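Budget thread for a two-arm tabletop cell, December 2024. I've had the same questions from a few labs planning purchases for next year, so the answers go in one place. No arm prices. Quotes vary too much by region and by how hard you push.

1/ Our task set is kitchen work at toy scale: pot, pan, plate, skewers on a grill. Two arms, one table, one gripper per arm in the plan.
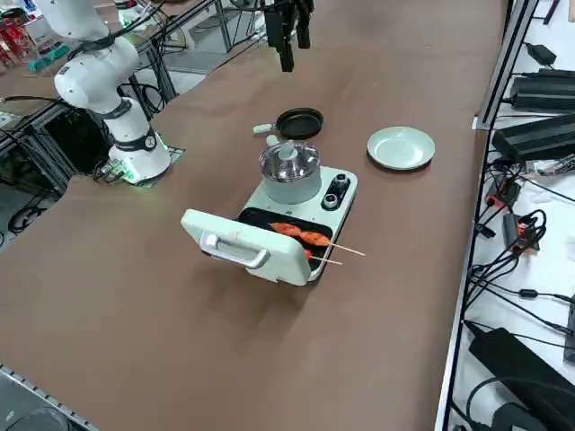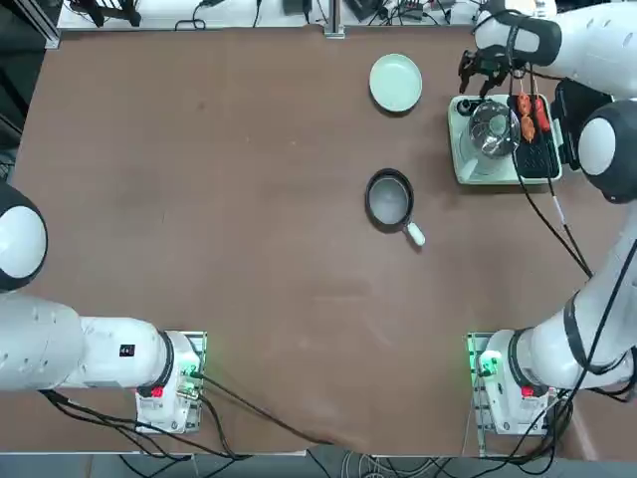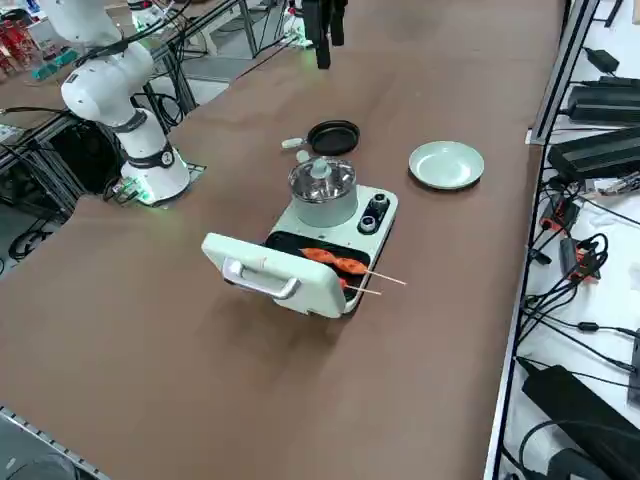
2/ First line people leave out: power. Every arm brings a supply, and so does nearly every accessory. List each brick with its footprint and its cord length before you order a table. We drew up the first layout with zero shelf area for supplies and had to redo it.

3/ Shelf for electronics goes outside the work surface, on the other side of a rail. Budget it as furniture, with its own line. Ours was folded into "misc" and got cut in the first review. Silvana Frota put it back in the second one.

4/ Cable. We planned 500 dollars for cable, strain relief and straps. Final was 700. The overrun was all longer leads. Measure with the arm at full reach, then add slack for the elbow. Measuring at the home pose gives you a number you'll pay for twice.

5/ Frame. We priced extrusion from Lemer and from Pamari. Lemer was cheaper per meter, Pamari cut to length and shipped the brackets in the same box. Went with Pamari. If you have a saw and a free technician, run the math again.

6/ Mounting plates: get them machined with the frame order. Separate order means separate lead time. Ours came in after the arms did, and the arms sat in their cartons.

7/ Table covering. Matte, plain, one color. Glossy tops cost you in vision work later. Buy enough for a full replacement and write the roll number on the invoice, so the second piece matches the first.

8/ Props are cheap, so they get bought by whoever has a card handy. Don't do that. Buy 2 of each set on day one. Toy lines get discontinued, and a substitute pot with a different knob is a different task. Montri Srisuk keeps our spares list and it's the most useful spreadsheet we own.

9/ Props, continued: check handle thickness against your finger opening before ordering. Same for lid knobs. Thin sticks are the hard case. If your task needs them, put fingertip pads in the budget as a consumable.

10/ Grippers. I'd hold a spare finger set per gripper. I would not hold a spare gripper unless your vendor's turnaround is over a month. Asante quoted us 600 for a service plan with a loaner unit. We took it for one year and will look at it again in June.

11/ Cameras: price the mounts together with the cameras. A fixed view from beside the table needs a stiff post, and a stiff post needs a place to bolt. That goes back to item 5, which is why the frame order should be last to be signed and first to be drawn.

12/ Floor space. Count the arm's sweep behind the base as well as in front of it. If you want a second cell later, leave a walkway you can get a cart through. Fuseini Zakaria taped ours out on the floor at full size and we moved the table before anything was bolted.

13/ Software licenses: we pay for one seat of Rolo for logging. Everything else is free or written here. Labor for "written here" belongs in the budget too, and I've never seen it in one.

14/ Order of purchase, if I did it again: arms (longest lead), then grippers, frame drawing, power list, frame and plates, cameras, cable, props. Covering any time.

15/ Dede Abugri asked whether one arm is enough to start. For pick and place, yes. For anything with a lid, price both arms now. Adding the second one later means a new base position, new cable lengths and a recalibration of every camera.

16/ Template with the line items blanked out is available, message me. Columns are item, lead time, footprint, outlet count, who signs. Corrections welcome, especially on item 10.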